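Apprendre le geste : dans l'atelier où les robots vont à l'école du rangement

Ranger une revue dans un classeur de bureau demande à un adulte quelques secondes et aucune réflexion. Pour une machine, l'opération concentre une bonne part des difficultés que la robotique de manipulation n'a pas encore résolues : un objet souple, des feuilles qui s'écartent, un compartiment étroit, deux mains qui doivent s'accorder. C'est sur ce type de tâche que travaille l'équipe de collecte du projet Vemlow, conduit par la société Kakard avec le concours du bureau d'études Tikkanen.

Le principe du programme tient en peu de mots. Plutôt que d'écrire à l'avance la trajectoire de chaque mouvement, les ingénieurs réunissent un grand nombre d'exécutions humaines, dont un modèle extrait ensuite des régularités. La qualité du résultat dépend donc très largement de ce qui se passe en amont, autour d'une table, entre un opérateur et les objets qu'on lui confie.

Des pinces tenues à la main

Le choix technique le plus structurant du projet concerne l'outil. Les premiers essais avaient été conduits par téléopération : un opérateur déplaçait à distance les bras d'un robot, qui reproduisaient ses gestes. La méthode donnait des enregistrements directement exploitables, mais elle était lente, coûteuse en matériel et fatigante. Les mouvements obtenus portaient la marque de l'appareil, avec des hésitations et des reprises qu'aucun opérateur n'aurait eues de ses propres mains.

Vemlow a donc retenu des pinces portatives. L'opérateur en tient une dans chaque main et exécute la tâche lui-même, sans robot à proximité. Il conserve la mobilité de ses épaules et de ses poignets, tout en se soumettant à la contrainte essentielle, celle de n'agir sur les objets qu'au moyen des doigts d'une pince. Ce que la pince ne peut saisir, la personne ne le saisit pas davantage.

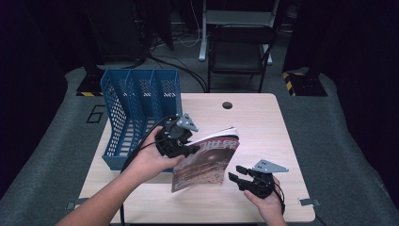
Au poste 6, une pince saisit le bord supérieur d'une revue tandis que l'autre, ouverte, est tournée vers elle.

« Les nouveaux venus s'étonnent de perdre une partie de leur adresse, explique Indira Kamath, responsable de la collecte. Ils découvrent combien ils se servaient de la paume, du petit doigt, de la pulpe du pouce. La première séance est consacrée à cet apprentissage et nous n'en conservons rien. »

Chaque opérateur suit une formation de 2 jours avant que ses enregistrements soient admis dans le corpus. Il y apprend à ouvrir franchement les doigts de la pince avant l'approche, à ne pas les refermer trop tôt et à terminer son geste par un retrait net. Les consignes portent aussi sur le rythme. Un mouvement trop rapide brouille les images ; un mouvement exagérément lent enseigne au modèle une prudence dont il se défait mal.

Le papier, matière difficile

Le catalogue de tâches compte à ce jour 192 entrées, réparties entre la cuisine, l'entretien du linge et le bureau. La famille des imprimés a longtemps été négligée. Les équipes lui préféraient les gobelets, les boîtes et les blocs, dont la forme ne change pas lorsqu'on les déplace. Une revue se comporte autrement. Elle ploie sous son poids, glisse sur sa couverture, s'ouvre si on la prend par un seul côté. Le papier glacé offre peu d'adhérence aux doigts d'une pince et le dos collé n'a pas la même raideur que la tranche opposée.

Il faut en outre la décoller du plateau. À plat, elle n'offre qu'une faible épaisseur à la prise, et les opérateurs ont développé pour y parvenir des stratégies différentes. Certains la font glisser jusqu'au bord de la table afin de dégager un coin. D'autres soulèvent un côté de la couverture et engagent un doigt de la pince dessous. L'équipe a choisi de ne pas imposer de technique unique, à condition que chaque opérateur s'en tienne à la sienne pendant toute une série.

Cette position n'allait pas de soi. Dans une note interne, le bureau Tikkanen plaidait pour une procédure unifiée, plus facile à contrôler et, selon ses auteurs, plus facile à apprendre. Les essais comparatifs menés au mois de novembre ont conduit à un compromis : les variantes sont admises, mais chacune doit être représentée par 200 exécutions au moins. En deçà, elle est mise de côté jusqu'à ce que de nouvelles séances la complètent.

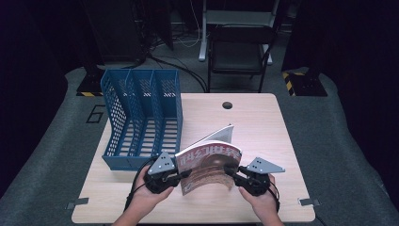 La coordination des deux mains reste le point le plus délicat. Une main peut porter, l'autre guider ; toutes deux peuvent aussi serrer l'objet et lui imposer une courbure qui le rigidifie. Ce dernier procédé, familier à quiconque a tenu un journal debout, n'avait pas été prévu par les rédacteurs du protocole. Il est apparu dans les enregistrements de plusieurs opérateurs, qui y étaient venus séparément. Il a depuis été inscrit au guide, assorti d'une limite : la revue doit avoir retrouvé une forme à peu près plane au moment d'entrer dans le compartiment.

Un décor réglé

Les postes de travail sont numérotés au sol et délimités par des rideaux sombres. Cette disposition répond à un souci de constance, car la lumière du jour modifie les ombres d'une heure à l'autre et complique la comparaison des séries. Le mobilier demeure volontairement ordinaire. Une table claire, un classeur en plastique, des revues du commerce : les objets doivent ressembler à ceux qu'un robot rencontrera dans un bureau réel.

Entre deux exécutions, l'opérateur remet lui-même les objets en place, en suivant une feuille de positions tirée au sort. Le classeur est rapproché, éloigné, pivoté. La revue est présentée dans un sens ou dans l'autre. Ces variations paraissent minimes, mais leur absence se paie cher. Un modèle formé sur un classeur immobile apprend l'emplacement du classeur et ne prête plus attention à l'objet. L'équipe en a fait l'expérience avec une première livraison, retirée après examen.

Le logiciel d'annotation Hokier, mis au point par Kakard pour ses propres besoins, découpe ensuite chaque enregistrement en phases : approche, prise, transport, insertion, retrait. Un relecteur vérifie les bornes proposées et signale les anomalies. Au 17 août 2022, le sous-ensemble consacré aux imprimés rassemblait 2 427 exécutions validées.

Que faire des échecs ?

Le tri des enregistrements soulève une question sur laquelle les équipes de recherche demeurent partagées. Faut-il écarter les tentatives manquées ? Une revue qui échappe à la pince, un coin qui bute contre une cloison, des feuilles qui se replient à l'entrée du compartiment sont autant de défauts au regard de la tâche. Ce sont également des situations dans lesquelles le robot se trouvera un jour.

Kakard a tranché en faveur d'une conservation sélective. Les échecs suivis d'une correction sont gardés et signalés comme tels. Ceux qui conduisent à l'abandon de la tâche sont archivés à part et n'entrent pas dans l'entraînement. « Un opérateur qui rattrape une feuille nous apprend davantage que celui qui réussit toujours du premier coup, observe Indira Kamath. Encore faut-il qu'il ne le fasse pas exprès. Nous avons dû écarter des séries entières où la maladresse était jouée. »

La fatigue constitue une autre source d'écarts. Les pinces pèsent au bout du bras, et la précision des insertions diminue en fin de séance. Les opérateurs alternent désormais les familles de tâches et changent de poste après chaque série. Le câblage fait l'objet d'une attention particulière : chacun vérifie, avant de commencer, que les câbles ont assez de jeu pour ne pas retenir la main dans les mouvements les plus amples.

La prochaine étape portera sur les classeurs déjà partiellement remplis, où il faut écarter un document pour en glisser un autre. Le protocole est en cours de rédaction et les premiers essais seront menés avec des brochures agrafées, plus minces que les revues et plus promptes à se plier. Tikkanen doit remettre d'ici là une version modifiée des doigts de pince, dont la surface intérieure offrira une meilleure adhérence sur le papier couché.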